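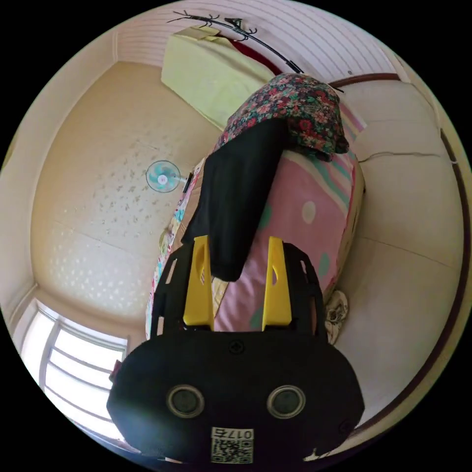

Clothes on the bed, then — the autumn sort-out

Right, quick one this month as I'm writing with the kettle on and a pile waiting upstairs. Several of you asked after the last newsletter for something on bedrooms, specifically the stuff that lands on the bed and lives there. The black top you wore once. The bit of laundry that came up the stairs on its own and never got to a drawer. So that's the main item, with the swap day details at the end, please do read as far as the swap day details because the time has changed.

Start with the bed

I know the books say start with the wardrobe. I don't. Start with the bed, because you can't fold anything on a bed that's already got things on it, and you'll want to sleep in it tonight whatever happens.

Make it first. Pull the sheet straight, quilt on top, flat as you can get it. Doesn't need to be beautiful. A spotty quilt, a stripy one, whatever you've got — a pattern is a bit of a nuisance for finding small things on, socks vanish into it, but dark clothes show up a treat on a pale or pink one. If yours is dark, put an old light sheet over the top while you work. You'll thank me when you get to the tights.

Then everything that was on the bed goes back on the bed, but one thing at a time and each thing gets looked at. Hold it up. Is it clean? Fold it. Not clean? Wash basket, not the floor. Worn once and fine? That's the awkward one, see below.

Worn once and fine

The in-betweens. Not dirty enough to wash, not clean enough to go back in with the clean. Every house has them and every house has a chair for them, or the end of the bed, or the banister. I've tried most things over the years and what works in our house is hooks. A coat rack, the ordinary sort with curved arms, in the bedroom and not the hall. Jumper, jeans, cardigan, dressing gown. One thing per hook is the rule and when the hooks are full something has to go in the wash or in the drawer before anything else goes up.

Does it look tidy? Not very. It looks like a rack with clothes on. But the bed's clear.

A couple of readers have said theirs tips over. Heavy coats on one side only, I'd guess. Spread them round, heavy things low, and if it's still going over then stand it in a corner. Don't put it where the door opens onto it either, I did that for most of a winter.

Folding dark things

Black shows everything. Fluff, cat, tissue. (Always the tissue.) Before you fold, shake the thing out of the window or over the bath and go over it with a damp hand, just your hand, wrung out under the tap, stroking downwards. Picks up more than you'd believe. Roll of tape if it's bad.

Folding, for a plain top:

Lay it face down on the quilt, smooth it.
One side in to the middle, sleeve back on itself.
Other side the same.
Bottom up in thirds, or in half then half again if it's thin.

Turn it over and it should sit there like a small book. If it slumps it's too loose, do it again or don't, it's only a top.

Put the dark ones away standing on their edge so you can see what each one is. Stacked flat, the bottom one is never worn again. I found a navy one in mine I had replaced. Twice.

Black trousers I hang, by the hems if you've the clips. Black jeans I don't bother with, over a rail is fine. Anything knitted, never hang, it'll grow.

Cloths, throws and the thing over the headboard

Lots of us keep a cloth or a throw slung over the end of the bed. Flowery one, often as not! I'm all for it, cheers the room up, but they do gather dust, more than you'd think for something nobody sits on. Take it outside and give it a proper shake every couple of weeks. Wash it when you wash the curtains, or more often than you wash the curtains, if you're me.

Reds and dark greens, wash on their own the first few times. Cold. I'm still wearing the pink result of not doing that. If you're not sure whether a colour's going to run, wet a corner and press it on a white hanky, wait a minute, look at the hanky.

Don't iron a throw. Life is short. Fold it damp and lay something flat on top of it overnight.

Quilts — the question everyone asks

How often? The cover, with the sheets. The quilt itself, twice a year does us, spring and autumn, so if you've not done yours since Easter now's the moment while there's still drying in the days. Check the label first. If it'll go in your machine with room to put your arm in on top of it, fine. If you have to kneel on it to shut the door then it's a trip to the launderette, the big drums are worth the money.

Dry it properly. Properly properly. Longer than you think, then feel the middle. A quilt put away damp in the middle will smell by November and there's no getting it out but starting again. Over two airers is better than one, like a bridge, and turn it when you pass.

Same for any cushions and big foam blocks, the sort that get used as back rests at the bed head. Covers off, covers washed, and the foam just gets the hoover with the soft brush and an afternoon by an open window. Don't soak foam. It drinks it up and then you've got a very heavy sponge in your bath and no plan. Ask me how I know. If the cover won't come off, a cloth with a tiny bit of washing-up liquid, wipe, wipe again with clean water, prop it up on its edge to dry so the air gets both sides.

Small crumpled stuff

Last thing on the bed is always the small crumpled stuff. Hankies, odd socks, a vest, a pillowcase, something that might be a duster or might be a baby's bib from ten years back. My way is a bowl. Yes a bowl, an old washing up bowl. All the small bits go in it as I find them and it all gets done in one go at the end, sitting down, with the radio. If you stop for each sock as you come to it you lose the will.

Odd socks get one month in a bag on the back of the door. Then they're dusters. No appeals.

And do run your hand down the side of the matress while you're there, between it and the wall. Mine gave up a glove, two hair slides and a library card this time.

If you're short of room

For those of you in small rooms, box rooms, caravans, boats and so on (there's more of you than I realised when I started this), it's the same job only you can't put anything down. Work in smaller lots. Do one bag's worth, put it away, then open the next. The bed is your table and your ironing board and your shelf so it really does have to be cleared first, and cleared again after.

Under the bed is for things out of season and nothing else. Flat boxes or zip bags, labelled on the end you'll see and not on the lid. I've got the Dikden ones, the grey, which have handles both ends and have lasted. The cheap ones from the market split along the zip by the second year. The reader who wrote about damp under hers — lift everything off the floor on slats, leave a gap at the wall, and pull it all out to air once a month. If it's coming through the wall itself that's not a tidying problem I'm afraid, ring somebody.

Hooks on the back of the door, hooks on the wall if you're allowed. The stick-on ones are all right for a dressing gown but not for a winter coat.

What to do with what's left

You'll end up with a pile by the door. Mine this time was a carrier bag and a half, mostly tops. Sort it now, before it goes in the car, or it will live in the car.

Good and clean: swap day, see below.
Worn but whole: the Terik textile bank behind the library takes clothes, paired shoes and bed linen. Not quilts, not pillows, not foam, there's a sign up now.
Past it: rags. Cut off the buttons first and put them in the jar.

Old quilts, ring the animal rescue before you drive over, they were full last time I asked.

Swap day

Flores Hall, back room, doors at 2 in the afternoon and not half past like I put last month. Sorry. Bring up to 7 things, clean and on hangers if you can manage it, get a token for each, take home the same number. Children's things don't need tokens. We're especially after dark plain basics, which go in the first ten minutes, and anything warm. No underwear, no swimwear, nothing with a broken zip please, even if it's a nice zip.

Bedding is on the long table this time, by request. Sheets, covers, throws and tablecloths only, washed and with the size pinned on. Write it on paper and pin it. Last time we had every double in the county unfolded by half three.

We took 923 items in over the whole of last year, by the book on the door, and I'd love to beat it. There are 100 spare hangers coming from Kemex, who were clearing out, so if you're short then pick some up on the day, free, help yourself.

Tea and cake as usual, bring change for it. Parking at the side, not in front of the garages.

Next time: the airing cupboard. Send me your questions and your horrors, just reply to this one and it comes to me. If you've been waiting for an answer about moths I haven't forgotten, I've got half of it written and it'll be in the next one too if there's room. Off to do the bowl of socks.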